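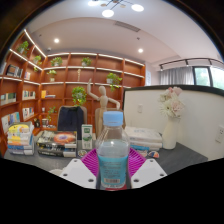
Section 7. Setting up the study room desk

Last changed 23/04/2023. Replaces the old sheet taped inside the door - toss that one if it's still up.

Covers the gray desk, what goes on it, drinks, the shelf lights. For the shelves themselves (over 400 books now, we stopped labeling spines) see the next section. Table with the markers and the sign card is at the end of this one.

Before you start
Dry cloth, damp cloth. Trash bag. Phone off the desk please.

7.1 Clearing down

1. Move everything to one end. Don't carry stacks to the floor, people step on them.
2. Wipe with the damp cloth, then dry. No spray cleaner.
3. Wipe the other end. Same thing.
4. Drink cartons go in the bag, finished or not. Bottles with a name on them go back to the name. Bottles without one get emptied and recycled at the end of the day.
5. Loose badges - leave on the desk, near the books. They get claimed sooner or later. Not in the drawer, the drawer is where they die.

CAUTION: Screw caps all the way down before any bottle goes near the books. We lost most of a shelf of Zirneteo paperbacks in August to one bottle lying on its side. Check caps even if it isn't yours.

7.2 Books on the desk

1. Stack flat, biggest at the bottom.
2. Keep stacks low enough to see over from the chair. If it leans, split it.
3. Pastel covers together, black covers together, white ones to the right. Only matters so Tullio can find the series he is cataloging. When he's done you can drop this step.
4. Spines facing the chairs.
5. Leave space in the middle wide enough for an open notebook.

Note: anything borrowed from Brerkach goes home to Brerkach, not on our shelves. Look for the stamp inside the cover.

7.3 Flowers and mannequin

1. White vase on the right. Ceramic, heavy when you grab it by the neck, so don't. Both hands, from the base.
2. Flowers are artificial. Do NOT add water. Dust with a dry paintbrush, petals first then stems.
3. Artist's mannequin stays behind the chairs. Pose however you like, but one joint at a time, and stop when it resists. Wood pegs, no spares.
4. Nothing hung on the raised arm. Coats included.

7.4 Shelf lights

1. Switch is low on the left bookshelf. Press once.
2. Wait a couple seconds, back shelf comes on after the left.
3. If one strip stays dark, switch off, push the plug in at the corner, try agian.
4. Still dark - write it in the log and leave it. Don't peel the strip off the shelf edge.

CAUTION: No taping notes over the lights. Use the board.

7.5 Chairs

Black one and beige one, both behind the desk, pushed in. Black one sinks slowly, lever on the right side, known problem. The replacement part is on order from Oltutden.

7.6 Marker table

1. Markers along the edge, side by side, caps on. Click each cap, don't just rest it.
2. Dried out ones in the trash. Not back in the row!
3. Booklets next to the markers, standing if they will.
4. Sign card up at the far end, turned so people can read it from the door.
5. Flat cardboard stays behind the card. Needed for returns.
6. Round red disk lies flat, up past the container. Don't stack wet things on it.
7. Wide cream container can stand or lie, whichever, as long as the open end isn't over the edge.
8. Last look for caps on the floor.

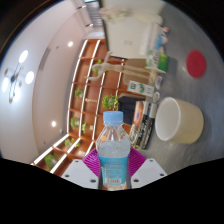 Conceição Rocha wrote in to ask whether the markers really have to live on the table edge, as hers keep rolling off whenever a bag gets set down next to them, and couldn't they go in the cream container instead. Fine by us. Upright, caps down, container standing. If you do that skip step 1 and tell the next person. Finn would like them back in a row for the drawing evenings so check the calander first.

7.7 Done?

Desk dry. Caps tight. Chairs in. Lights off if you're last out. Initial the log, put the time, hang the cloths over the rail to dry.

Questions about books - Aurora Caldeira. Lights and chairs - Ashok Tyagi, leave a note at the Guerreiro front desk.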